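Removing tea stains from cups and plates
2 min read

Tannin builds up fastest where the glaze is worn. Put two teaspoons of bicarbonate of soda in the cup, add enough water to make a paste and rub with a damp cloth. Leave for 11 minutes, then rinse. Treat plates the same way, working from the rim inwards.

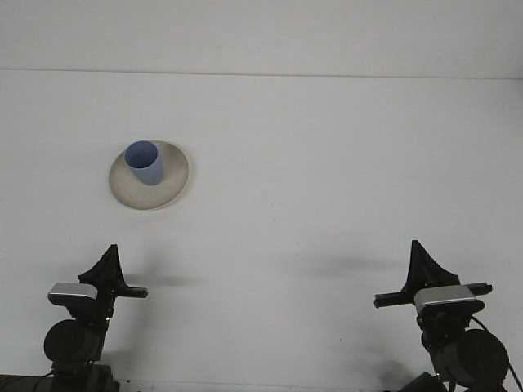
Blue cup and round plate, as in both pictures.

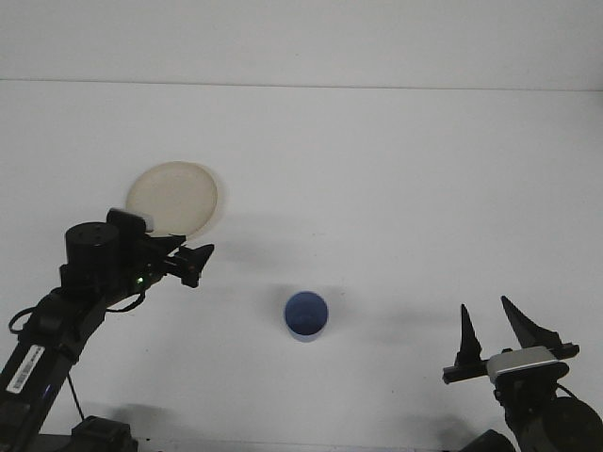

Can the paste be used on gilt edges?
Keep it off them. Bicarbonate is a mild abrasive and will dull gilt with repeated use. Wash gilt by hand with plain soap.

Old stains may need a second coat. Dry before stacking.

33 shares · 2 comments
Contact | © Grorkstead Household Notes | Back to top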